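Pâtes sèches, le retour au goût

Par Ottilie Bachmann

On les croyait réglées, les pâtes. Un paquet, de l'eau, du sel, à table. Et puis voilà que depuis deux ou trois ans tout le monde s'y remet : petits moulins, semouliers de village, ateliers au fond d'une cour. On a voulu voir. Départ en mai pour Odness, tôt, trop tôt, le premier train est à 6 heures et le café de la gare n'ouvre pas avant.

Odness, une rue, un pont, un moulin. La date est gravée au-dessus de la porte – 1722 – et le linteau a bougé depuis, ça se voit. À l'époque on y moulait du seigle. Du blé dur, jamais, le climat ne voulait pas. Il veut maintenant, et ça ne réjouit pas forcément les gens d'ici. Les étés sont plus secs, les vieux champs du bas souffrent, ceux du haut donnent. On sème où on peut.

La maison Plunar a repris les murs quand la minoterie a fermé. Au début, de la farine seulement. Puis de la semoule, puis, logiquement, des pâtes. Une presse d'occasion achetée à un fabricant qui partait à la retraite, des moules en bronze, un séchoir bricolé. Le bronze, c'est ce qui donne cette surface un peu farineuse, rapeuse, où la sauce s'accroche. Le téflon glisse, la pâte sort brillante, jolie, et la sauce reste au fond de l'assiette. Vieille querelle. Ici on ne la rouvre même plus.

Le séchage, par contre, tout le monde en parle. Longtemps. Trop, parfois. L'industrie sèche vite et chaud, au-delà de 90 degrés, quelques heures et c'est plié. Chez Plunar, on descend beaucoup plus bas et on attend. Les claies montent jusqu'au plafond, il fait moite, ça sent le pain cru et le carton. On retourne, on surveille, on referme. Si l'air est trop sec la pâte fend, trop humide elle aigrit. Un orage peut ruiner une fournée. C'est arrivé l'an dernier, perte sèche (si on ose dire), et les poules du voisin ont très bien mangé.

Côté prix, pas de miracle. Le paquet est cher. Trois fois celui du supermarché, et on comprend que ça coince. À Miltia, la ville d'à côté, l'épicerie Kong en a pris 12 cartons pour essayer, sans trop y croire, rayon du fond à côté des conserves. Ils sont partis. Il en a repris. Les clients achètent surtout les formes courtes, parait-il, celles des enfants et des salades. Les longues, on les garde pour les invités, ce qui est un peu bête, elles cuisent pareil.

Et la cuisson alors ? Tout le monde a son avis. Grande casserole, oui. Gros sel, oui, au moment où ça bout, pas avant si on tient à son inox. L'huile dans l'eau, non. Le rinçage, non plus, sauf pour une salade, et encore. On goûte avant la fin du temps indiqué, toujours, parce que les pâtes artisanales n'ont pas lu leur propre étiquette. Et on garde une louche d'eau de cuisson, trouble, pleine d'amidon – la moitié de la sauce est là-dedans.
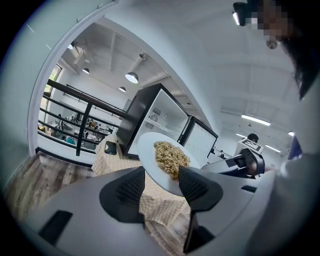 Des fusilli cuits, servis en dôme sur une assiette blanche.

Les formes, justement. La spirale n'a rien d'un caprice. Elle retient, elle coince les petits morceaux, le thon, les pois, le fromage râpé. Elle supporte le réchauffage mieux qu'un spaghetti, d'où son succès à la cantine, et sa mauvaise réputation aussi. Trop cuite, trop souvent. On a tous en tête ces blocs tièdes sous une sauce orange. Avec un bon blé et deux minutes de moins, c'est un autre plat. Beurre, poivre, un peu de sauge si le pot sur la fenêtre a survécu à l'hiver.

Reste la question des volumes. Plunar ne veut pas grossir, ou pas tout de suite. Une deuxième presse, ce serait un deuxième séchoir, donc un autre bâtiment, donc la banque. On en reparlera après la moisson. En attendant la boutique du moulin ouvre le matin, quand il y a quelqu'un. Sonner fort, la presse couvre tout.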